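The Sorting Table, or How I Learned to Love a Bare Surface

14 shares | 6 comments

Hello again, lovely people! A few of you wrote in after the April issue asking how the sorting table at Ania is going, so I'm giving it a whole item this time. Short version: I've become a bit of a bore about it. My family has asked me to find another topic at dinner.

For those new to the list, we put a plain white table up against the wall by the back door so people could sort their lunch empties there before they went in the bins. One job, one table. I wanted nothing stored on it, ever, and I got my way (mostly).
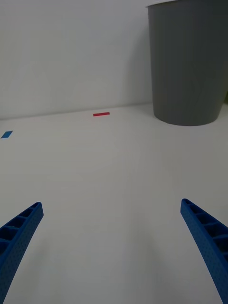
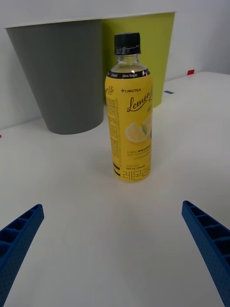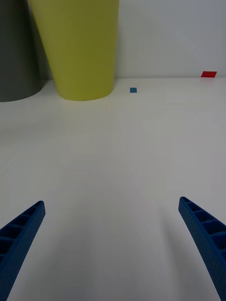
The table at Ania. In the middle one, a 500 mL LINGTEA lemon bottle, with bins behind.

I'm fond of that yellow label. It's got a halved lemon and a little leaf on it and it's about the cheeriest thing in the building. It also happens to be a great bottle for showing people how to sort, and I used one just like it when I did the lunch hour talk for the Iseo crew upstairs.

So, bottles. Our rule is empty, rinse, squash, cap. Tip out whatever's left in the bottom, give it a quick slosh under the tap, squeeze the air out and then deal with the lid. Lids are where the arguments start! Some depots want them on and some want them off, and if you've moved from one council area to another you'll have had it drummed into you both ways. Ours takes them loose in a separate tub. Please check yours before you copy me, as I don't want letters.

Labels are the other one. If there's a tear line, I run a thumb down it and peel the whole sleeve away in one go, which is far more satisfying than it has any right to be. If it's properly glued I leave it. I spent ten minutes once picking at a sauce bottle with my fingernails and I'll never get that time back.

Now, the tape. There's a strip of red and a small bit of blue on the table in the first picture, and I'm a big believer in coloured tape. It's cheap, it peels off clean if you don't leave it for a year, and people will obey a bit of tape where they'd walk straight past a laminated sign. I tried a sign first. It had clip art. Olumide Shehu said it looked like a notice about head lice and I took it down the same afternoon.

The bare surface is the part I fought hardest for. Leave one mug on a table and by three o'clock it's got friends, plus somebody's umbrella and a stack of Flutard catalogues. A white top helps, I think, because every crumb and ring shows and you feel you ought to wipe it. I do a quick go over with a damp cloth and a drop of dish soap, then dry it with a tea towel so it doesn't streak. Don't use the scourer side of the sponge! I dulled a patch on my table at home that way and I see it every single morning.

We've sorted 2121 containers since we began, and I know that because the deposit slips are in a biscuit tin under my desk. Our best load was 93 in one trip, all in the back of my hatchback, and it rattled the whole way to the depot. The refund money goes into the tea and coffee jar, so we've moved up to the good biscuits.

If you fancy setting one up, you'll need a table you can wipe, a couple of open bins you can reach without bending double, and a roll of tape in a colour you like. Start with bottles only and add cans later. The folks at Asante went all in with up to 10 categories and had everyone standing there holding a yoghurt tub, looking lost. They're down to four now and much happier.

Send me your own setups, I love seeing them. And if anyone knows what to do with those foil-lined soup pouches, please tell me, I've got a drawer full.

Share this item | Leave a comment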